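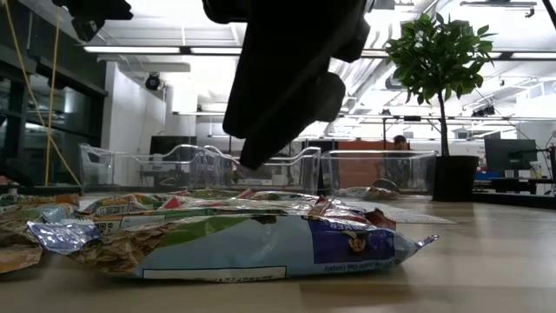 Valter Vieira wrote back overnight that a grasp score means nothing until we say how many tries the arm gets. He wants first tries only, and he's right, so I spent the morning recounting.

Print this page | E-mail this entry

Wednesday, October
By the Granico bench diarist

The recount came out better than I dared hope! Of 400 attempts on crumpled wrappers, 391 were usable (the other nine had logging gaps), and the new method still beats the old one on first tries. All we did was let the wrist view overrule the overhead guess for the last 70 millimeters. Such a small change, and I've been grinning since lunch.

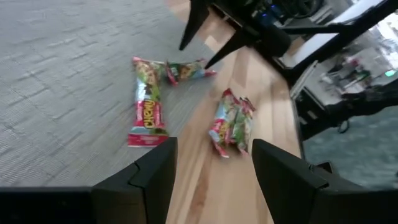

Vol. 19, p. 70

Foil is still the hard part. The creases throw light back and the depth numbers go jumpy, so I'm scoring shiny wrappers on their own sheet from now on. Two bars bunched together are worse, because the model wants to treat them as one thing and picks a point in between. I have an idea about that (ask it for two grasp points, keep the lower one) and I can't wait to try it.

Sent the Tapley people the new table. Still need to rename the Andent runs before I mix them up with the Grernon ones again. Starting the bunched set at 7 tomorrow.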